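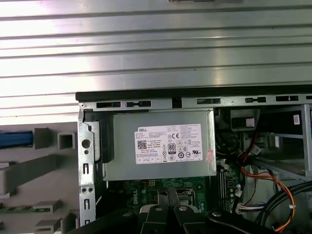

고쳐 쓰면 새로 사는 것보다 싼가요?

물건에 따라 다르고, 비싸게 먹히는 경우가 수리 옹호론자들이 말하는 것보다 훨씬 많습니다.

6월
글: 앵해러드 프로서(Angharad Prosser), 세테티 수리학교

세테티(Setetti)는 어른에게 수리를 가르치는 작은 학교입니다. 전기주전자, 선풍기, 재봉틀, 라디오, 의자, 우산, 지퍼 같은 것을 다룹니다. 체키라우(Cekirau) 시장 뒤편, 아이도안(Aydoğan) 골목 안쪽 건물 2층에 있고, 1층은 국숫집이라 점심때는 계단에서부터 멸치 국물 냄새가 납니다. 간판이 작아서 처음 오는 분들은 대개 한 번 지나쳤다가 돌아옵니다. 크게 다시 달라는 말을 여러 번 들었는데 아직 그대로입니다.

소개 글을 새로 쓰라는 말을 듣고 다른 학교와 공방의 소개 글을 꽤 읽었습니다. 읽다 보니 어느 쪽이 어느 쪽인지 구별이 안 되더군요. 다들 지구를 생각하고, 다들 이웃을 잇고, 다들 손의 감각을 되찾아 준다고 합니다. 손의 감각을 누가 가져갔는지는 아무 데도 안 쓰여 있습니다. 저는 그런 문장을 믿지 않는 편이고 이 학교를 처음 연 앨리드 프로더로(Aled Prothero)는 저보다 더합니다. 그래서 우리가 무엇을 하는지, 무엇을 못 하는지, 돈은 어떻게 받는지를 적어 두기로 했습니다. 홍보용으로는 썩 좋지 않을 겁니다.

어떻게 시작했나

앨리드는 원래 난방 설비 일을 했습니다. 보일러를 고치러 다니다 보면 집주인이 꼭 다른 물건을 하나 들고 나온다고 합니다. 온 김에 이것도 좀 봐 달라는 거죠. 다리미, 현관 벨, 손주가 던진 장난감. 처음에는 그냥 봐 주었고, 나중에는 귀찮아서 사람들에게 드라이버를 쥐여 주고 직접 열게 했답니다. 학교의 시작이라고 하기에는 볼품없는 이야기인데 본인이 그렇게 말하니 달리 쓸 방법이 없습니다. 한동안은 지역 신문에서 이걸 '나눔의 정신'이라고 불렀습니다. 앨리드는 그 기사를 오려 두지 않았습니다.

첫 강의는 주전자 강의였습니다. 수강생이 들고 온 주전자를 각자 열어 보고, 왜 안 되는지 찾고, 되면 닫고, 안 되면 왜 안 되는지를 종이에 써서 가져가는 방식이었습니다. 지금도 입문반은 이 순서를 따릅니다. 종이 양식도 그때 것에서 칸 하나만 늘었습니다. 늘어난 칸은 '이걸 고치는 데 쓴 시간'입니다. 이 칸을 채우기 싫어하는 분이 많습니다.

저는 수강생으로 들어왔습니다. 재봉틀 때문이었고, 그 재봉틀은 결국 못 고쳤습니다. 아래쪽 톱니가 닳았는데 맞는 부품이 세상에 없었어요. 비슷한 것은 있었지만 이가 하나 더 많았습니다. 석 달을 붙들고 있다가 포기했는데, 그사이에 남의 재봉틀을 여러 대 고치게 되었고 그러다 강의를 맡게 되었습니다. 제 재봉틀은 교실 창가에 있습니다. 부품 기증은 받습니다. 혹시 집에 이가 하나 적은 톱니가 있으면 연락 주십시오.

우리가 믿지 않는 말들

수리라는 주제 주변에는 듣기 좋은 말이 아주 많이 붙어 있습니다. 저희도 한때 전단에 썼던 것들이라 남을 흉볼 처지는 못 됩니다. 지금은 이렇게 생각합니다.

"옛날 물건은 튼튼했다."
옛날 물건 가운데 지금까지 남아 있는 것이 튼튼한 겁니다. 약한 것은 이미 다 버려졌고 우리 눈에 안 보입니다. 교실에 들어오는 오래된 선풍기 중에는 전선 피복이 과자처럼 부서지는 것도 있습니다. 접지가 없는 것, 손가락이 들어가는 망을 단 것도 있고요. 그런 물건을 두고 "역시 옛날 게 좋아" 하시는 분이 꼭 계신데, 그 말을 들을 때마다 저는 차단기 위치부터 확인합니다. 물론 요즘 물건이 열기 어려운 것은 사실입니다. 접착제로 붙이고, 나사 머리를 이상하게 파고, 플라스틱 걸쇠를 안쪽에 숨깁니다. 열기 어려운 것과 약한 것은 따로 따져야 할 문제인데 이 둘이 늘 한 문장에 섞여 나옵니다.

"수리는 환경에 좋다."
대체로 그럴 것이라고 짐작은 합니다. 그런데 얼마나 좋은지 물어보면 저희는 답을 못 합니다. 전기를 많이 먹는 낡은 냉장고를 계속 살려 두는 게 나은지, 효율 좋은 새것을 사는 게 나은지는 물건마다, 집마다 계산이 달라집니다. 부품 하나를 먼 나라에서 낱개로 포장해 비행기로 받는 일도 있습니다. 완충재가 부품보다 큽니다. 저희가 쓰레기를 몇 톤 줄였다는 숫자를 홈페이지에 올리라는 권유를 받은 적이 있습니다. 들고 온 물건의 무게를 더하면 된다고 하더군요. 고친 사람이 그 물건을 다음 달에 버렸는지 어땠는지는 모르는데 무게를 더해서 무엇을 안다는 것인지, 저는 이해를 못 했습니다. 숫자는 올리지 않았습니다.

"누구나 할 수 있다."
이 말은 절반쯤만 믿습니다. 나사를 푸는 것은 누구나 배울 수 있습니다. 어디까지 풀고 멈춰야 하는지를 배우는 데는 시간이 걸리고, 어떤 분은 끝내 성미에 안 맞아 하십니다. 그래도 됩니다. 세상에는 수리를 싫어할 권리도 있고, 돈을 주고 맡기는 것도 멀쩡한 방법입니다. 시장 안 전파상 사장님이 저희보다 빠르고 정확하게 고치시는 물건도 많습니다. 저희가 생기고 나서 그 가게 손님이 줄었을까 봐 한 번 여쭤본 적이 있습니다. 열어 놓고 못 닫은 물건을 들고 오는 손님이 늘었다고 하셨습니다.

"고치다 보면 마음이 치유된다."
어떤 분에게는 그런가 봅니다. 저는 용수철이 냉장고 밑으로 튀어 들어갈 때 마음이 치유된 적이 없습니다. 교실에서는 이 말을 쓰지 않습니다. 몸이나 마음이 힘들어서 오시는 것은 얼마든지 환영이지만 저희는 수리 강사들이고, 그 이상을 해 드릴 것처럼 굴면 안 된다고 생각합니다.

무엇을 가르치나

입문반은 네 번 모입니다. 첫 시간은 여는 법입니다. 드라이버를 잡는 법보다 나사를 어디에 놓아두는지를 더 오래 합니다. 종이에 물건 모양을 대강 그리고 나사가 있던 자리에 그 나사를 올려놓는 것인데, 시시해 보여도 닫을 때 차이가 납니다. 자석 쟁반이 더 좋다는 분도 있습니다. 저는 종이파이고 앨리드는 쟁반파라 수강생이 중간에서 곤란해하기도 합니다. 알아서 고르시면 됩니다.

둘째 시간은 재는 법입니다. 멀티미터로 끊어진 곳을 찾습니다. 플러그를 꽂은 물건은 이 시간에 만지지 않습니다. 입문반이 끝날 때까지도 안 만집니다.

셋째 시간에는 각자 가져온 것을 봅니다. 여기서부터 계획대로 되는 일이 별로 없습니다. 어떤 분은 금방 끝나서 남의 것을 구경하고, 어떤 분은 뚜껑을 못 열고 시간이 갑니다. 뚜껑을 못 연 분이 손해를 봤다고 느끼는 것도 당연합니다. 그런 경우 다음 기수 셋째 시간에 한 번 더 오실 수 있습니다. 돈은 더 받지 않습니다.

마지막 시간은 그만두는 법입니다. 이 시간을 없애자는 의견이 매번 나오고 저는 매번 반대합니다. 물건을 포기하는 기준을 같이 세워 보는 시간인데, 부품이 있는지, 있다면 값이 얼마인지, 고친 뒤에 안전한지, 그리고 그 물건을 정말 쓰는지를 봅니다. 마지막 항목에서 많이들 웃으십니다. 와플 기계를 가져오신 분이 계셨는데 마지막으로 와플을 구운 것이 언제인지 기억을 못 하셨습니다. 그분은 기계를 고쳐서 조카에게 주셨고, 조카가 쓰는지는 모른다고 합니다.

입문반 다음에는 갈래가 나뉩니다.

천과 바느질반. 지퍼, 단추, 안감, 가방끈. 재봉틀을 쓰지만 손바느질부터 합니다. 지퍼 슬라이더만 바꾸면 되는 것을 통째로 갈아 온 경우를 많이 봐서 지퍼에 시간을 길게 씁니다. 우산도 이 반에서 다룹니다. 우산은 바느질이 절반, 철사가 절반이라 어디에 넣을지 오래 다퉜고 결국 바느질반 강사가 비 오는 날을 더 싫어해서 가져갔습니다.

나무반. 흔들리는 의자, 안 닫히는 서랍, 갈라진 도마. 새 가구를 만드는 수업으로 알고 오시는 분이 있어 미리 적어 둡니다. 아무것도 새로 만들지 않습니다. 아교를 녹이는 날은 냄새가 나니 국숫집에서 점심을 드실 분은 먼저 드시고 올라오십시오.

작은 가전반. 가장 붐비고, 가장 실망이 많은 반입니다. 전자레인지와 브라운관은 받지 않습니다. 안에 전기가 남아 있는 물건이라 저희 교실에서 초보자와 함께 다루지 않기로 했고, 한 번만 봐 달라고 하셔도 마찬가지입니다. 배터리가 부푼 기기도 문 안으로 들이지 않습니다. 구청 수거함 위치를 알려 드립니다.

컴퓨터반은 해마다 열었다 닫았다 합니다. 먼지를 털고 저장 장치를 바꾸는 정도까지 합니다. 느려졌다고 들고 오는 분이 대부분인데, 그중에는 쓰는 프로그램이 무거워진 것이라 속을 뒤져도 나올 것이 없는 경우가 섞여 있습니다. 이걸 미리 말씀드리면 신청이 줄어들어서 반이 안 열립니다. 그래도 미리 말씀드립니다.

고치는 데 성공하는 비율

작년에 작은 가전반에서 접수한 물건이 122개입니다. 이 가운데 되는 상태로 나간 것이 몇 개인지 많이들 물으시는데, 저는 '되는 상태'라는 말부터 걸립니다. 나갈 때는 되었다가 집에 가서 안 된 것이 있고, 교실에서는 못 고쳤는데 집에서 다시 꽂아 보니 되더라는 것도 있습니다. 후자는 고친 걸까요? 본인은 고쳤다고 하시고 저는 모르겠다고 썼습니다. 다른 곳에서 내세우는 성공률을 볼 때도 그 숫자를 언제 누가 쟀는지부터 물어보시길 권합니다. 교실 문 앞에서 잰 숫자와 반년 뒤에 전화로 물은 숫자는 다를 수밖에 없습니다.

저희도 반년 뒤에 전화를 돌려 보려고 한 적이 있습니다. 전화를 안 받는 분이 많았고, 받은 분은 대개 저희에게 친절하셨습니다. 친절한 대답으로 통계를 내기는 어려웠습니다. 그 자료는 서랍에 있고 보고 싶다는 분께는 보여 드립니다. 표로 만들지는 않을 생각입니다.

돈 이야기

학교는 수강료로 굴러갑니다. 한 기수 정원은 30명이고, 반별로 나누면 강사 한 명이 맡기에 조금 빡빡합니다. 정원을 늘리면 월세 걱정이 줄고 수업은 나빠집니다. 지금은 월세 걱정을 하는 쪽입니다. 장비를 사느라 모금을 한 적이 한 번 있고 그때 200명이 돈을 보내 주셨습니다. 그 돈으로 환기 장치와 작업대를 샀습니다. 남은 돈은 없었고, 영수증은 교실 입구 파일에 꽂혀 있습니다. 글씨가 바래기 시작해서 복사를 다시 해야 합니다.

기업 후원은 지금 받지 않습니다. 널텔(Nultel)이라는 가전 유통 회사에서 후원 제안이 왔을 때 두 달 동안 고민했습니다. 금액도 나쁘지 않았고 담당자도 점잖은 분이었어요. 조건은 교실 벽에 로고를 붙이고, 널텔에서 파는 제품을 수업 교재로 쓰고, '수리하기 쉬운 제품' 목록을 함께 발표하는 것이었습니다. 앞의 두 개까지는 그럴 수 있다고 보았습니다. 세 번째에서 막혔습니다. 파는 사람이 고른 물건만 놓고 그중에서 고치기 쉬운 것을 뽑는 목록을 누가 믿겠습니까. 다른 회사 물건도 넣자고 했더니 답장이 늦어지다가 끊겼습니다. 널텔이 나쁜 회사라는 이야기를 하려는 것은 아닙니다. 그쪽은 그쪽 사정이 있고, 언젠가 조건이 바뀌면 다시 이야기할 수도 있습니다. 다만 저희 이름이 붙은 추천 목록이 돌아다닌다면 저희가 낸 것이 아닙니다. 저희는 어떤 제품도 추천하지 않습니다.

수강료를 못 내는 분을 위한 자리가 기수마다 있습니다. 증빙 서류를 받지 않고, 신청란에 표시만 하면 됩니다. 이러면 낼 수 있는 사람이 악용한다는 충고를 여러 번 들었습니다. 그럴 수도 있겠지요. 서류를 확인할 사람을 쓰는 돈이 더 들 것 같아서 그냥 두고 있습니다.

누가 가르치나

앨리드 프로더로는 이제 입문반 첫 시간과 나무반만 맡습니다. 무릎이 좋지 않아 계단을 하루에 한 번만 오르려고 합니다. 물어보는 말에 바로 답을 주지 않는 편이라 답답해하는 분이 있습니다. "어디까지 해 봤는데요?"라는 말을 먼저 듣게 될 텐데 혼내는 것이 아니고 원래 말투입니다.

저는 바느질반과 입문반 나머지를 맡고, 이 글 같은 잡다한 문서도 씁니다. 전에는 보험 회사에서 손해 사정 서류를 읽었습니다. 남의 설명을 곧이곧대로 안 듣는 버릇은 거기서 든 것 같습니다.

작은 가전반 강사들은 돌아가면서 나옵니다. 다들 낮에 다른 일을 하는 사람들이라 이름과 사진을 올리지 말아 달라고 해서 올리지 않습니다. 자격은 첫날 교실에서 직접 물어보십시오. 물어보는 것을 실례라고 여기지 않습니다. 오히려 안 물어보고 전기를 배우겠다는 분이 더 걱정됩니다.

저희에게 맞지 않는 분

급한 분. 내일 써야 하는 물건이라면 가게에 맡기시는 편이 낫습니다. 수업 시간에 고쳐진다는 보장이 없습니다.

물건만 두고 가시려는 분. 저희는 수리점이 아닙니다. 문 앞에 쪽지와 함께 놓고 가시는 경우가 있는데, 쪽지에 적힌 사연이 아무리 길어도 돌려드립니다.

창업 과정을 찾는 분. 수료증을 드리기는 하지만 이걸로 어디에 취직했다는 이야기는 들은 적이 없습니다. 종이가 두꺼워서 그럴듯해 보이는 것은 맞습니다. 저희도 괜히 두꺼운 종이를 골랐나 싶습니다.

아이를 맡기려는 분. 어린이반은 한 번 해 보고 접었습니다. 아이들은 재미있어했습니다. 납땜인두 옆에서 저희가 견디지를 못했습니다. 보호자와 나란히 앉는 바느질 수업은 방학에만 엽니다.

찾아오는 길과 시간

체키라우 시장 정류장에서 내려 채소 가게와 신발 가게 사이로 들어오면 아이도안 골목입니다. 국숫집이 보이면 그 오른쪽 철문입니다. 문이 뻑뻑하니 어깨로 미십시오. 수리학교 문이 왜 이러냐고 하시는데, 건물 주인 것이라 저희 마음대로 떼지 못합니다. 경첩에 기름은 쳤습니다.

승강기가 없습니다. 계단이 어려운 분은 미리 말씀해 주시면 점심 장사가 끝난 뒤 1층 국숫집 한쪽을 빌려 바느질 수업을 합니다. 가전은 1층에서 못 합니다. 이 점은 변명할 말이 없고, 1층 자리를 알아본다고 한 지가 오래되었습니다.

저녁 수업은 7시에 시작합니다. 문은 6시 반에 엽니다. 그 전에 오시면 계단에 서 계셔야 합니다.

다음 기수 신청은 6월 말에 받습니다. 전화보다 직접 들르시는 쪽이 빠르고, 들르신 김에 교실을 둘러보고 마음이 안 내키면 그냥 가셔도 됩니다. 첫 수업을 듣고 그만두시면 수강료는 전부 돌려드립니다. 둘째 수업 뒤에는 절반, 셋째 수업 뒤에는 없습니다. 이 조항 때문에 다툰 적이 있어서 신청서에도 굵은 글씨로 적어 두었습니다.

가져올 물건은 입문반의 경우 하나만 고르시고, 안에 물이나 음식이 들어 있던 것은 씻어서 말려 오십시오. 토스터는 거꾸로 들고 충분히 털어 주시고요.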